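Tinar Hair Oil – Questions from Our Customers

How often should I use the oil?
Two times in a week is enough for most people. If your hair is very dry, you can use it every second day, but please start with less.

How much do I need?
For hair to the shoulders, take 6 drops. For longer hair take 9. Warm the drops between your palms and begin from the ends, never from the roots. 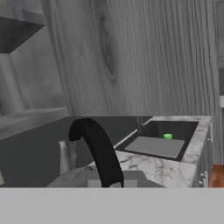 Can I put it on wet hair?
Yes, and we even prefer it. Press the water out with a towel first. On dry hair the oil also works, but it can look heavy if you take too much.

Is it suitable for colored hair?
Yes. Please wait two days after coloring – the color needs this time to settle.

What is the difference between Tinar and Pallix?
Tinar is an oil that you leave in the hair. Pallix is a mask, and you must rinse it after ten minutes. Many customers use both, but not on the same day.
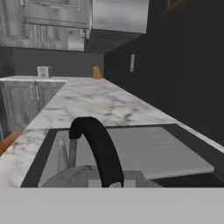
Page last changed: February 16, 2019

Which sizes do you sell?
The small bottle is 53 ml. The big one for salons is 500 ml and comes with a pump. Ullasness ships both sizes.

How long does an opened bottle stay good?
Roughly one year, if it is closed well and kept away from the sun.

Can I return a bottle which I already opened?
Unfortunately no, for hygiene reasons. Unopened bottles you can send back to our partner Halvorsen, the address is on your invoice. Please put the invoice in the package.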